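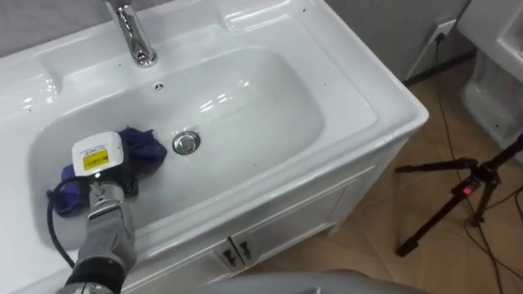 Macaraeg House is a serviced apartment building in the seaside town of Flolus. It was built as a boarding house for cannery workers and converted to holiday lets in 2000 by its owner, Maricel Estrella. The building has 9 storeys, the top 2 of which are closed to guests and used for storage and staff rooms.

Each apartment has a kitchenette, a bathroom and a balcony facing either the harbour or Stumer Road. Bookings were handled by the letting agency Prestico until the owner took them back in-house. The minimum stay is one week, with arrivals on Monday.

See also: Holiday cottage; Aparthotel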